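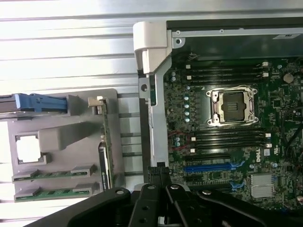 Anneliese Schwerdtfeger
Bench Products, Rodthorpe Workshop Supplies

Static Control / Bench Mats and Earthing

Nistier Bench Mat, two-layer, with earth lead and wrist strap

The Nistier is a rubber mat for repair benches where bare circuit boards are handled. It is 117 cm wide and fits a standard single bench with a little of the worktop showing at each end. It comes rolled in a tube with a coiled wrist strap and a straight earth lead. The earth plug is sold separately because customers outside the UK need a different one.

We have sold the Nistier since we stopped stocking the older vinyl mat. The vinyl one was cheaper and came in more colours, but it curled at the corners after a winter in an unheated workshop and it marked badly if you put a hot iron down on it. Rubber costs more and weighs more. It also lies flat, usually by the next morning, and it will take a brief touch from a soldering iron without melting through.

How it is made

The mat has two layers. The top is a coloured dissipative rubber with a dull, slightly textured surface. The bottom is a black conductive rubber, and the studs connect to that. A charge on anything you set down travels slowly through the top layer and then away to earth through the bottom one. The slowness is deliberate. A sheet of bare metal would also carry a charge away, but too quickly, and a sudden discharge is what damages components.

Both layers are bonded at the factory. You can cut the mat with a sharp knife and a steel rule if your bench is an odd shape, and the cut edge will not come apart. Cut from the side away from the studs. If you cut a stud off by mistake, we sell a replacement stud kit that goes in with a small hammer.

The surface is dull for a practical reason. Small screws are easier to find on it, and there is less glare from a bench lamp. Grey is the better colour for electronics work if you cannot decide. The blue looks smarter in a training room or a shop where customers can see the bench.

Fitting

Unroll the mat with the coloured side up and leave it overnight with something flat at each end. Books will do. Don't warm it with a heat gun to speed things up.

Choose which side you want the lead to come off. Most right-handed people put it on the left, out of the way of the iron. Press the earth lead on to the stud until it clicks, then connect the other end to your earth plug or earth bonding point. The wrist strap goes on the other stud, or to the bonding point if you have one.

The lead has a resistor moulded into the end. Please don't replace it with a length of ordinary wire. The resistor is there to protect the person wearing the strap should they touch something live, and a plain wire gives no such protection. For the same reason the mat and strap should not be used for work on equipment that is switched on at mains voltage.

If you are fitting several mats in a row, take each one back to the earth point on its own lead. Linking one mat to the next and the next looks tidier, but if a lead comes loose in the middle then everything beyond it is unearthed and there is no sign of it from the bench.

The Ackermann earth plug

The plug we recommend is the Ackermann. It goes into an ordinary socket and uses the earth pin only. The other two pins are plastic. There is a press stud on the face for each lead. It relies on the socket being properly earthed, so in an older building have the socket checked first. We can supply a ring terminal version for benches with their own earth bar.

Using the strap

The strap should touch bare skin all the way round. Worn over a shirt cuff it does nothing useful. People with very dry skin sometimes get a poor reading on a strap tester, and a small amount of plain hand cream, rubbed well in, usually puts that right. Use one without silicone.

Straps wear out sooner than mats do. The coiled cord breaks inside its covering, nearly always near the wrist end, and looks perfectly sound from outside. A tester is the only way to know. In a busy workshop, test at the start of each shift. At home, test before any job you would be sorry to spoil.

Cleaning

Use the Tumer mat cleaner or a cloth with warm water and a very little washing-up liquid, then wipe again with plain water and let the mat dry. Household sprays leave a film that stops the surface working as it should. Furniture polish is the worst of them. If the surface has been polished by mistake, several goes with the Tumer cleaner will normally bring it back.

Flux residue comes off with isopropyl alcohol on a cloth. Don't pour it on. Too much alcohol over a long period dries the rubber and you may see fine cracks along the front edge where your arms rest.

Keep a brush for the mat and use it for nothing else. Wire offcuts get trodden into the texture by whatever is put down next, and they scratch the underside of boards.

What it is not for

The Nistier is not an insulating safety mat and must not be stood on for electrical protection. It isn't a cutting mat either, although it will survive the odd slip of a knife. It is not suited to oily work. Engine oil and grease soften the top layer, and for that sort of bench we would point you to our nitrile sheet.

Food and drink should stay off it, as should foam cups and ordinary plastic bags. A mat can't drain the charge from an insulator, so a plastic bag lying on an earthed mat is still a charged plastic bag. Keep boards in shielding bags until you are ready for them, and open the bag on the mat.

From our own bench

Knut Rieger in our returns department has had a grey Nistier on his bench for over 11 years. It has a burn near the left-hand stud and a pale patch where the strip lamp used to shine on it. He tests it every February along with the rest of the department's equipment and it still passes. His advice to new staff is to buy the wider mat even if it seems too big, since tools always spread out to fill the space and the board ends up on the bare worktop.

Ordering

The mat is made to a single depth and can be supplied in grey or blue. Both colours are normally on the shelf. Orders placed before 2 pm leave the same day. The tube is too long for a letterbox or a locker, so please give us an address where someone can take it in.

In the tube:
Nistier mat, studs fitted
Earth lead with resistor
Coiled wrist strap, adjustable
Fitting sheet

Sold separately:
Ackermann earth plug
Tumer mat cleaner, bottle or refill
Replacement stud kit
Strap tester

Uncut mats can be returned in the original tube. We can't take back a mat that has been trimmed, so measure the bench before you reach for the knife. Schools and colleges can order on account, and we will send a small sample of each colour by post on request.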